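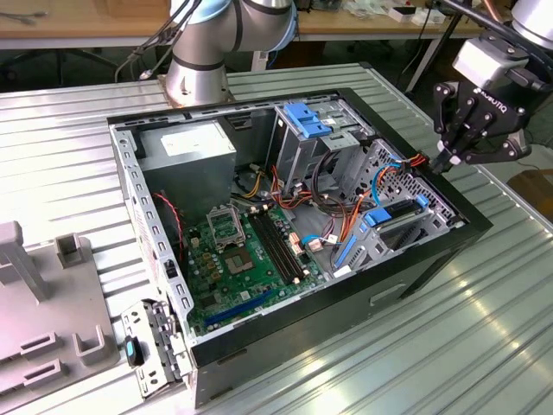
What happens to a computer tower once it reaches our bench?

It gets opened, stripped of its memory, processor and cards, and the parts are sorted into those we can use again and those that go for recycling. The bare case and the wiring follow at the end.

Clurnau Parts Reuse Project
Progress report to the Maston Fund
March 25, 2018

We are very happy with how this period went, and we think you will be too! The grant was for taking in retired desktop computers from offices and schools, saving the parts that still have life in them, and getting those parts back into working machines. The target in our application was 1000 towers. We have taken in 1148, and the Fellitz storeroom is fuller than we ever expected it to be at this stage.

Intake

Most of the towers came from the Plattner office clearance, which we mentioned in our last letter as a possibility. It came through in full, and it changed the whole project. Until then we were getting a few machines at a time, nearly all different, and every one had to be figured out from scratch (where is the release for the drive cage, which way does the side panel slide, why is there one screw that needs a different driver). With Plattner we had long runs of the same model, and the work got a great deal faster once people knew the case by heart.

We have also changed how towers are worked on. They now go on their side with the panel off, so the board faces up and everything can be reached from above. Before this a lot of us were working on them standing up, with a flashlight in one hand. It sounds like a small thing, but backs and tempers are both much improved.

Taking out the parts

The order we settled on is memory first, then the cooler and processor, then any expansion cards, then the power supply and drives. Power cables are unplugged at the board end before anything bigger is lifted. We lost some good connectors early on by tugging at a supply that was still attached, and we have written the order up on a card at each bench.

Processors need the most care. The bracket over the socket is opened all the way before the chip is touched, and the chip comes straight up, held by its edges. Leftover thermal paste is cleaned off afterward, at a separate spot, so it doesn't get onto contacts. Light scuffs on the metal top don't bother us at all. A damaged underside does, and those chips go to recycling.

Holding the parts

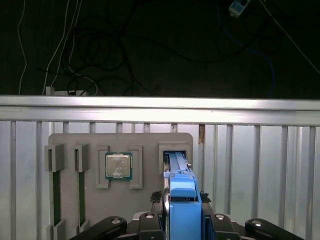

Loose parts in trays were our biggest headache last year. Memory modules slid under one another, processors ended up face down, and it was easy to lose track of which machine a part had come from. Giving every part a fixed, upright place to sit has made checking so much easier. A missing module is obvious at a glance, and a chip that is seated in a proper square holder stays flat and can be read without picking it up.

We would like more of these places at the benches, with better labels. The labels we have now are handwritten and rub off.

Reuse

Memory is the star of the show. It is easy to test, it fits a wide range of machines, and the people who receive our rebuilt computers notice the difference right away. Processors are slower to place, as they have to be matched to a board, but the long runs of identical towers help a lot here too. Thirty rebuilt machines have gone to the Fellitz reading room, where they are used for homework and job applications, and we have had lovely notes back.

Power supplies have been the weak spot. Testing them properly takes longer than we planned for, and there is a backlog on the lower shelves. We are not passing any on untested.

Spending

We are within budget on tools and bench supplies. Transport cost more than planned because of the size of the Plattner collection, and we covered this from the money set aside for shelving. We would like your approval to leave it that way, as the old shelving is holding up fine.

Next steps

Clear the power supply backlog.
Print durable labels for the part holders.
Rewrite the bench card with the processor steps in larger type.
Agree on a pickup date with the metal recycler for the empty cases.

If anyone from the fund would like to come to Clurnau and spend a morning taking a tower apart, please do. We'll find you a screwdriver.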